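How to paint a dark feature wall without losing the light

I love a dark wall! Navy, bottle green, deep plum, all of them. People worry that a strong colour will shrink the room, but next to a soft, warm grey it can look wonderful.

Start with sample pots. Paint two coats on a big sheet of lining paper and move it about for a few days, morning and evening. My favourite tester came from Pollia, number 398, and it changed completely by lamplight.

Wash the wall with sugar soap, fill any dents and sand them flat. Then tape the edges, pressing the tape down hard with a fingernail.

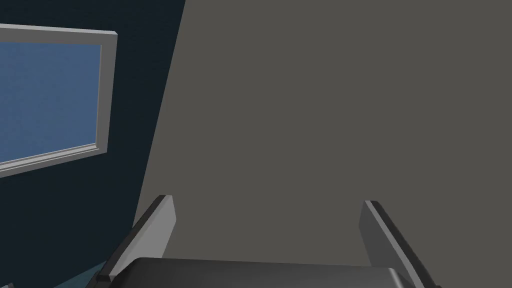
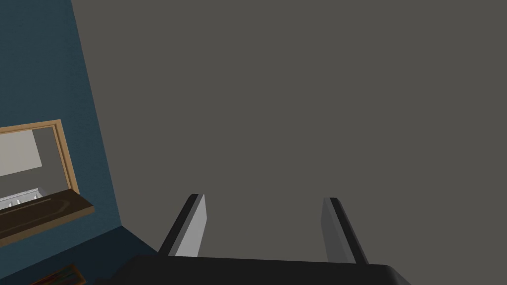 Rendered views. The first has navy on the left beside a broad grey surface.

Cut in with a small angled brush, then roll while that edge is still wet, working from the top down. Leave it overnight before the second coat (dark paint always needs one, sometimes a third). Pull the tape off slowly, back on itself, before the last coat has gone hard.

Keep a jam jar of leftover paint for scuffs. Simão Simões asked whether this works over old wallpaper: yes, if it's stuck down firmly, but test a corner first.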